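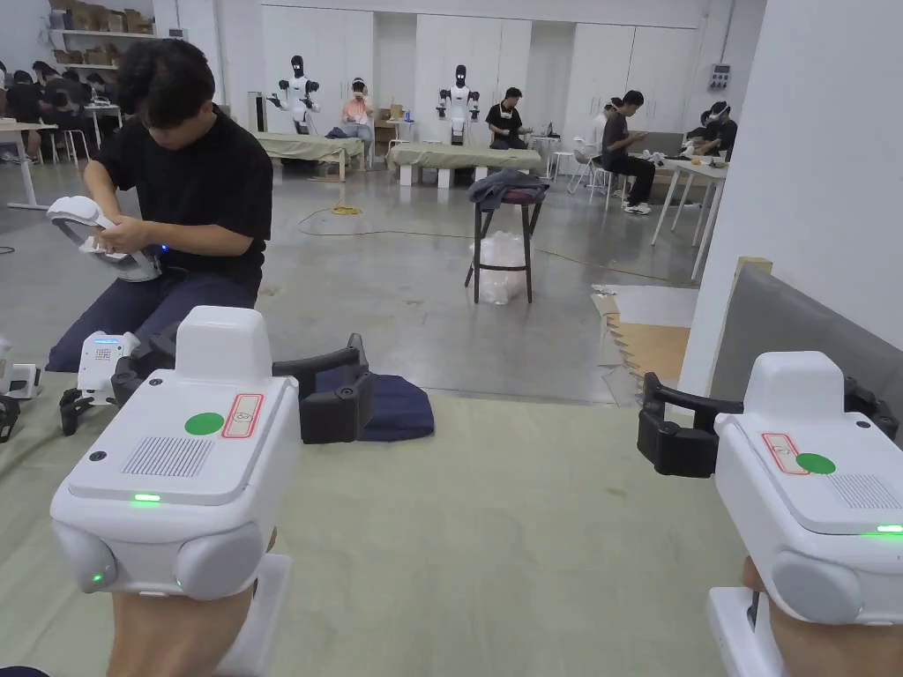
A folded navy blue cloth on the mat, with a gripper held in each hand.

How to Write Condolence Notes on Behalf of a Workplace

When an employee loses a family member, a written note from the workplace is often the first formal contact that person receives from the organization. Many supervisors put off writing it because they are afraid of choosing the wrong words. The steps below are used by the Kornano Bereavement Support Office in its training for supervisors, and they can be followed by anyone asked to write for a team or department.

Before You Begin

Confirm the basic facts with the employee's direct supervisor or with the person who reported the death. You will need the name of the person who died, the name the family used for that person, and the relationship to the employee. Check the spelling of each name against a published obituary where there is one. Do not contact the employee to ask.

Find out whether the employee has agreed to have the news shared. Some people wish to keep a death private at work. In that case, the note should come from the supervisor alone and should not be passed around for signatures.

Step 1. Choose the Format

Use a plain card or a single sheet of paper, and write by hand if your handwriting can be read easily. Email is acceptable when the employee is traveling or works at a distant site, but a paper note should follow. Avoid cards with printed religious verses unless you are certain they suit the family.

Step 2. Name the Loss

Open with a direct sentence that uses the name of the person who died. "We were very sorry to learn of the death of your brother, Daniel" is sufficient. Words such as "passing" may be used if the family has used them. A phrase such as "your recent situation" should be avoided, as it can sound as though the writer is unwilling to mention the death.

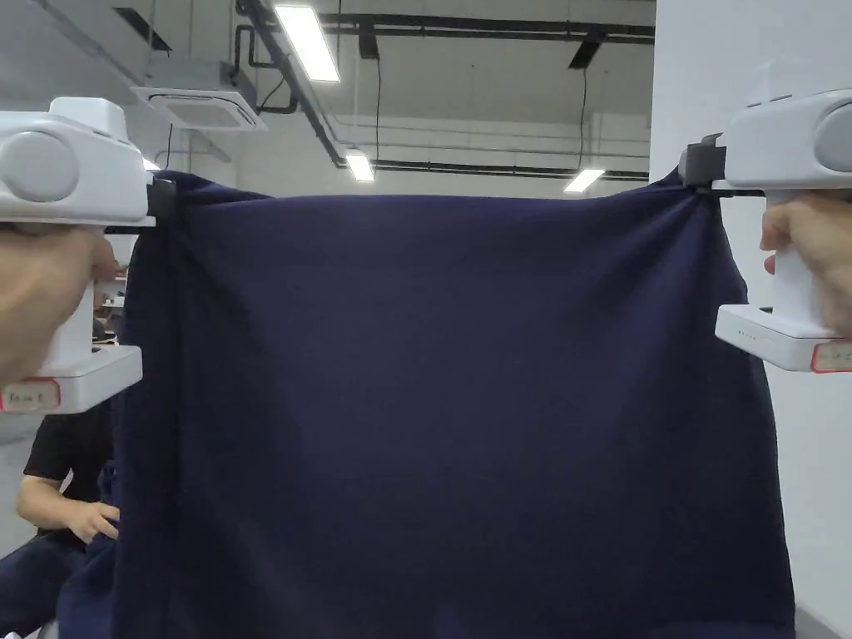 If you met the person who died, add one short memory. It may be very small: a conversation at a summer picnic, or a story the employee often told. If you did not know the person, do not attempt to describe his or her character. You may write instead that the employee spoke of the person with affection, provided this is true.

Step 3. Make a Specific Offer

"Let us know if you need anything" places the work of asking on the grieving person. State what has been arranged instead. For example: "Your Tretumo reports will be covered through the end of March, and no reply is needed." Make only those offers that the department has approved.

Questions about leave, pay, or insurance do not belong in the note. Send that information separately, through the usual benefits contact, and allow at least 2 days between the note and any paperwork.

Step 4. Review the Wording

Read the note aloud before sealing it. Remove any sentence that begins with "at least," and any statement that the death was for the best. Remove comparisons with your own losses. Phrases such as "time heals" and "be strong" are well meant, but many bereaved employees report that they found them hard to read.

A note of four or five sentences is long enough. Close with "With sympathy" or "With our deepest sympathy," followed by the names of those signing.

Step 5. Send It and Follow Up

Mail the note to the home address on file within 9 days of learning of the death. A late note is still worth sending, and it does not need a long apology.

Mark the calendar for a second, shorter contact after the employee has returned. Support often falls away once the funeral is over, and a brief word at that point may be more welcome than the first card. Supervisors at the Jovau site may request blank cards and envelopes from the front desk.

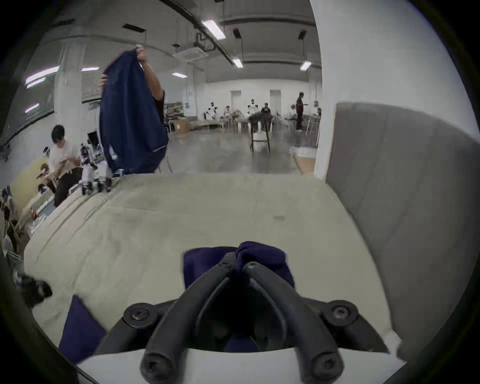 Navy blue fabric gathered between the fingers of a hand-held gripper.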